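Nondia Hand-Held Gripper Kit: Frequently Asked Questions

This page answers the questions most often put to our customer office by schools, colleges and research groups. For matters not covered, please write to the Nondia enquiries desk.

What is supplied with the kit?

Each kit contains one hand-held gripper with a camera mount, two pairs of fingers, a charging lead, a carry case and a printed guide. A camera is supplied with the full kit only. The basic kit is intended for customers who already own a suitable one.

Who is the kit intended for?

It is intended for teams who wish to record everyday handling tasks by hand and use the recordings to teach a robot arm. No robot is needed at the recording stage. Previous experience is not required, although we ask that one member of each team completes the introductory session.

Where may recordings be made?

Recordings may be made in any indoor space where the operator has permission to work. Most customers use an ordinary table at home or in the workplace. A plain surface is suitable for first attempts, and household items may remain nearby.

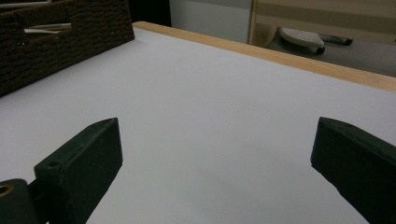 Even, soft light is preferred. Direct sun through a window can make recordings hard to use, and operators are advised to draw a blind or move to another part of the room.

How long does a recording session last?

We recommend no more than 31 minutes at a time, followed by a rest. The gripper is light, but the wrist tires before the operator notices. One full charge is sufficient for 126 minutes of recording.

Can the fingers be replaced?

Yes. Fingers are sold in pairs and are fixed with screws. Please do not overtighten them. Customers who hold the earlier Cudon model should note that its fingers do not fit the present kit. An adapter is available from our parts supplier, Derkach, on request.

What training is provided?

The introductory session is led online by Violeta Vergara, Head of Customer Training, and is included in the price. Further sessions may be booked for groups of up to five. Sessions at our Drorklow office resume in September.

Who owns the recordings?

The customer does. Nondia does not receive copies unless a customer chooses to send them for a quality check, in which case they are deleted once the report has been issued. Anyone whose home or belongings may be recorded should be asked for consent beforehand.

Is there a discount for larger orders?

A reduced rate applies to orders of 100 kits or more. Schools may also apply for the education rate, whatever the size of the order.

How do I report a fault?

Please send the serial number and a short account of the fault to Valentina Painemal, Service Manager. Kits should not be returned until a reference number has been given.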